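Home / Out and About

My Morning at the Brodetti Pasta Open House

I have been buying Brodetti's dried rigatoni since college, so when their newsletter said they were opening the plant in Stasley to visitors for one day, I signed up before I finished reading the email. The date was 21 August 2025, I got slot number 784 (no idea what that meant, they just waved us in), and I wore closed-toe shoes and no jewelry like they asked. My wedding ring spent the morning in the glove box and I checked on it twice.

Our guide was Jummai Nwankwo, who started on the packing line and now runs the drying rooms. She talks fast and walks faster! We got hairnets and earplugs and then we were off through a set of plastic strip curtains into the loudest room I've ever been in. I caught maybe half of what she said in there. The part I did catch was about the bronze dies, the big discs the dough gets pushed through, and how they leave the outside of the pasta rough so the sauce hangs on. I knew that from the box, but seeing one up close is a whole other thing. They let us pass around a retired one and it weighs as much as my Dutch oven.

The drying rooms were my favorite. It smells like warm bread and a little like a laundromat, and there are racks of the long shapes hanging over rods just like my grandma used to do with broom handles. Jummai says the slow rooms take 2 days for the thick spaghetti and she won't let anybody rush it. Someone asked if you could do that at home and she laughed and said sure, if you don't need your dining room.

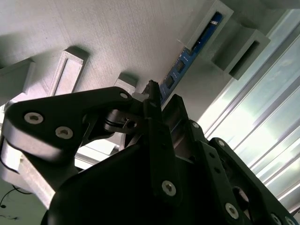 Then lunch, which I'd been thinking about since the parking lot. They'd set up long tables in the loading bay with three pots going. There was a plain tomato, a chickpea one with a lot of rosemary, and a brown butter with toasted breadcrumbs from Mrema, the bakery down the road. I went back for the chickpea one and then I went back again. The lady across from me (hi, if you're reading!) had driven in from Erker with her two sons, and between them they cleaned out the breadcrumb bowl.

The only letdown was the shop. The line went out the door, and by the time I got in the broken bits were gone, those big bags of odds and ends that are so good in soup. I still came home with four boxes of the rigatoni, a bag of semolina and an apron I don't need.

Jummai told us they're hoping to do another one in December, with a class on filled shapes. Parking is free but the lot is small, so get there early. I'm going to try the chickpea sauce this weekend and I'll post the recipe if mine comes anywhere close.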